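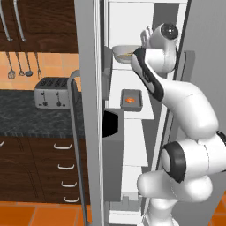 Figure 2. Simulated kitchen used in the planning stage, with the arm reaching into the open refrigerator towards a bowl on an upper shelf.

4. Equipment planning and cost allocation

4.1 Scope of the purchase

The budget considered in this section covers one arm, one gripper, a mounting base, a test kitchen and the computing needed to run both the simulated and the physical trials. Staff time is treated separately in Section 5. The physical kitchen is to be built at the Stikadton site, in a room that already has suitable power and drainage but no fitted units. All prices were requested in the same form from two suppliers, Areck and Mrema, and were compared after delivery and installation had been added.

The main risk in a purchase of this kind is that the arm is chosen from its data sheet and then found to be unable to reach some part of the working area. A longer arm removes the problem but costs more, weighs more and needs a heavier base. We therefore carried out the reach study in simulation before any order was placed. Each candidate arm was modelled in the Vondov planning package and placed at a set of base positions in front of the kitchen units.

4.2 Reach and clearance

The refrigerator was taken as the limiting case. Counter tasks, such as those involving the toaster in Figure 2, are performed in open space and place few limits on the elbow. In the refrigerator the gripper must enter between the shelves while the rest of the arm stays clear of the open door, the door bins and the long handle. The shallow bowl on the upper shelf and the small tray on the shelf below it were used as targets, so that both a high and a middle approach were tested from the same base position.

For each arm we ran 1,000 trials, with the base position and the starting pose drawn at random within fixed limits. A trial was counted as feasible if the planner found a path to the grasp pose and back without contact. Of the base positions tested, 21 were feasible for both targets with the shorter arm. The longer arm gave more feasible positions for the upper shelf, but its elbow came close to the door on the middle shelf and the gain was small. The shorter arm was selected on this basis.

Two limits of the study should be noted. The simulated shelves are rigid, and the door stays at a fixed angle once opened. Neither holds for a domestic appliance, and a margin of 200 mm was added to the floor space in front of the refrigerator to allow the base to be moved after installation.

4.3 Effect on the budget

The choice of the shorter arm changed three budget lines. The arm itself was cheaper, the base could be a standard item instead of a welded frame, and the floor did not need to be strengthened. Part of the saving was moved to spare gripper fingers, which had been left out of the first draft. The remainder is held against repairs to the kitchen units — hinges and shelf supports in particular — as neither supplier would cover damage caused by the arm.

Computing costs were not reduced. The simulation is to be kept in use after the physical kitchen is commissioned, so that new tasks can be checked for reach before they are tried on the hardware, and the licence is budgeted for the full length of the project.

4.4 Order of spending

The quotations were fixed on February 18, 2020 and remain valid until July. The arm and base have the longest delivery time and are ordered first. The refrigerator and fitted units follow once the base position has been marked out on the floor. Grippers and spare fingers are ordered last, after the list of objects has been agreed, since the maximum opening required depends on the widest item in that list.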